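Shop-floor teaching pays off at Troltel, one gear at a time

Sollamau — Small parts, gray cloth, a lot of patience. That's most of what there is to see at Troltel's back bench these days, where staff are teaching a robot arm to handle loose parts by doing the job for it, over and over, from a chair a few feet away.

The company opened the bench to visitors for a morning in September. Coffee, a short talk, then straight to work. No stage, no music.

How it goes: an operator holds a pair of hand controls and moves them, the arm follows. Reach, close, lift, set down, let go. Every go gets saved as one run. When there are enough good ones they go into training overnight and the arm tries the job alone in the morning. Bad runs get tossed, or some of them do. More on that below.

The tally stood at 1,147 saved runs when doors opened. Of those 364 are from the last round, done after the team changed how operators come in toward a part. Earlier runs came straight down. Newer ones come in from the side with the fingers wide open, then straighten up late.

"People do it the slow way when they're being watched," said Senan Ní Chonaill, who runs the teaching bench. "I want the way you'd do it at ten to five. If you'd swing in crooked and fix it at the end, swing in crooked. It has to learn the fixing too."

That goes against what the crew was told at the start, when the rule was smooth and straight or do it over. The rule lasted until the arm met a part lying a bit off from where it expected and just stopped. Hung there. Now a few clumsy approaches stay in on purpose, as long as the run ends well.

Operators take turns, 18 runs each and then a break. Hands get tired before eyes do, Ní Chonaill said, and tired hands show up in the data a week later as a twitch that noone can explain.

Working without touch is the hard bit. The controls don't push back, so the operator has to judge the squeeze by eye. New people crush things or drop them. Mostly drop them. Petrenko, the supplier of the hand controls, has a version with some feel to it on the way, but Troltel hasn't tried it and wouldn't guess at a date. 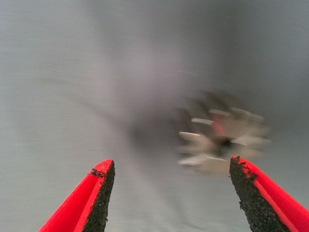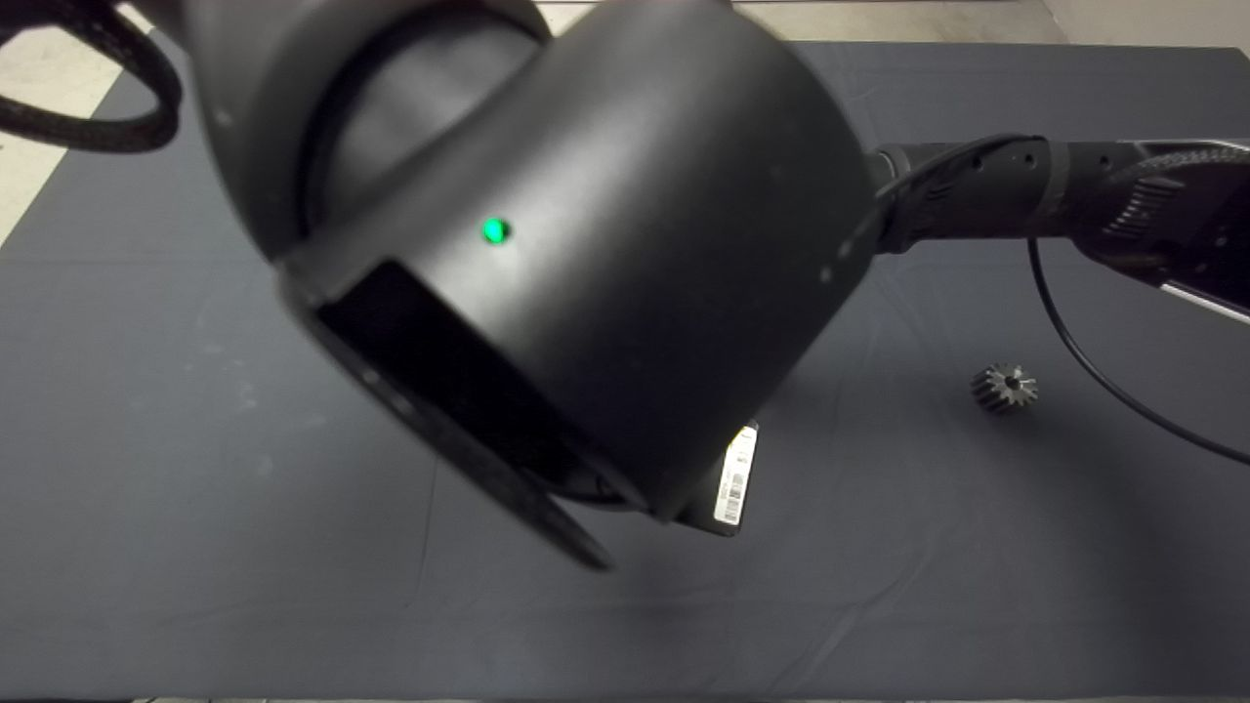 At the teaching bench: open red fingers with black grip pads, top, and the black wrist and gripper over the table cloth with a small metal gear close by, bottom.

Grip pads are a running cost. They wear, they fray, and a worn pad holds differently from a fresh one. The team first swapped them on a schedule, then quit doing that. Runs are now recorded with pads in all sorts of shape so the arm doesn't get used to one kind of grip. They do still get changed when parts start to slip — just later than before.

The cloth stays too. It wrinkles, parts sit on it at odd angles, and that's closer to what the arm will get in the stores room, where nothing is ever laid out flat.

Visitors could have a try after the talk. Line was long. Most people went too fast, then way too slow, and a couple found that their left and right got swapped somewhere around the second try. Visitor runs were not saved, to some dissapointment.

There's a second way in, for jobs where the hand controls feel clumsy. Motors go slack, the operator takes hold of the arm and walks it through the move by hand, and the arm remembers the path. Good for big sweeps, said Ní Chonaill. Poor for small parts, where your own hand blocks the view and you end up leaning on the arm without meaning to. The bench uses it for maybe one job in ten.

Next up is sorting. The plan is 200 fresh runs per part type, starting with gears, then short shafts, then whatever the stores room complains about most. Dileck, which buys kitted gear sets from Troltel, has asked to see the arm pack one tray start to finish without help. No date set for that either.

Asked if the arm would take over the bench, Ní Chonaill pointed out that every new part means somebody back in the chair. Two operators have been added to the rota since spring, both from assembly. "They know the parts. I can teach someone the controls in an afternoon. I can't teach them ten years of picking up gears."

Pay for the teaching shifts is same as assembly for now. It's under review, the company said, and declined to say more.

The bench opens again next month, mornings only, groups kept small. Names to the front desk. Closed shoes please, and no loose sleeves if you plan on trying the controls.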